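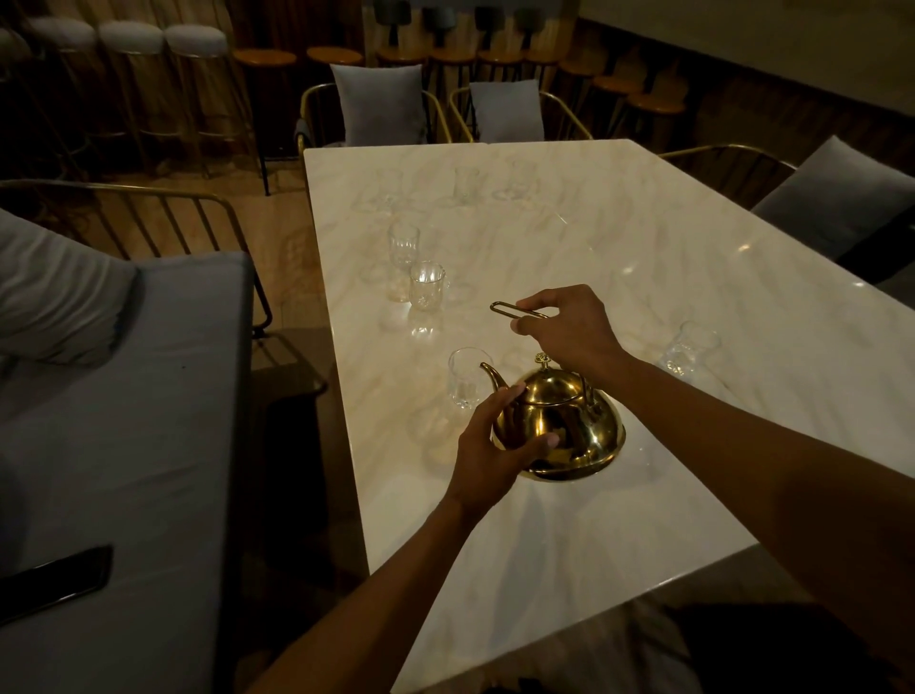
Tea task, gold pot, glasses on the marble top.

Preltitz household and hospitality recordings
Progress report to Nillon, second period
2023-10-12

Short version first as I know these get read on phones. We are at 2,898 recorded examples against the 3,000 we promised for this period. 1,928 have been checked and labelled. The rest are recorded but not looked at properly yet. Money is fine, time is not.

What was done

Table tasks moved out of the office and into real rooms, as agreed in April. Cafés, a hotel lounge, two canteens. Much better than our own kitchen, which had started to show up in everything (the Midtbø team told us their model had more or less learnt our worktop). Every new room gives different light, different chair heights, different clutter. People wear the head camera, do the task with both hands, stop, reset, go again. Instructions kept very short, one line per task, so that people do it their own way.

Tasks covered so far: laying out cups and glasses, pouring from a pot, stacking plates, wiping down, folding napkins, clearing to a tray. Pouring is the biggest group by a long way, clearing the smallest. Will even this out.

The tea sets have been the most useful thing in this period. Shiny pot, clear glass, pale polished stone. Everything the depth side finds hard, all in one go. Hornus asked for exactly this after the first delivery, where nearly all the cups were coloured china and the results looked better than they should of.

Problems

1. Clear glass. The labelling tool loses the far glasses on a pale top. Outlines have to be drawn by hand, which is slow, and two labellers will not always agree where the rim is. We now have one person draw and a second one check, only for glass. Adds a lot to the cost per example but the first lot without it was not usable.

2. Handles. Thin wire loop handles vanish against the body of a gold pot. In a good share of the checked examples the hand is marked as holding nothing. We have added a separate label for "handle, thin" and are going back through the older ones.

3. Reflections. Hands show up twice, once for real and once in the side of the pot. The hand finder sometimes picks the wrong one. No fix yet. Midtbø want them left in and flagged, Hornus would rather have them taken out. Need a decision from you, see the end.
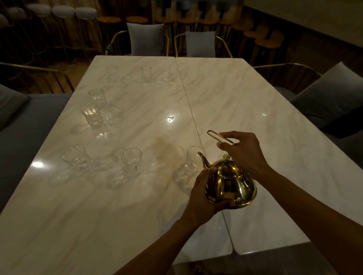

4. Start and end points. We had not written down clearly enough when a pour begins. Some people mark it when the pot leaves the table, some when the spout is over the glass. Both are fair. New rule is spout over glass, with the lift kept as its own step before it. Guide has been rewritten, two pages instead of nine. Old labels for pouring will be redone, this is the main reason the checked figure looks low.

5. Rooms. Venues only want us outside opening hours so the light is often dim. Fine for variety, less fine when a whole week comes back dark. Asked for daytime slots at two places, one said yes.

Quality check

Second pass on a sample of 1,000 from the checked set. Biggest group of errors was step timing (see 4), then missing handles. Wrong task name was rare. Full table is in the shared folder under period two, sheet is called errors_v3, ignore v2.

Consent forms all in. Faces should not be in any of it but we still run the blur over every recording before it leaves Preltitz. Phone screens and paperwork get the same treatment if they can be read.

Spending

Recording under budget, labelling over, for the reasons given. We would like to move the left over travel money across to labelling. Same total. Form atached.

Next period

Finish checking everything recorded so far. Redo pouring labels. More clearing and wiping, less pouring. Left-handed people, we have far too few. Matt and painted pots for comparison, same rooms if the venues will have us back. First trial training run at Midtbø once the pouring labels are clean, not before.

Needed from you

Decision on reflections, keep and flag or take out. Keep and flag is cheaper and we can always drop them later, so that is what we would choose.
Yes or no on moving the travel money.
A contact at Hornus for the file format, the last address bounces.

Delivery of the checked set so far will be on the drive by the end of the week.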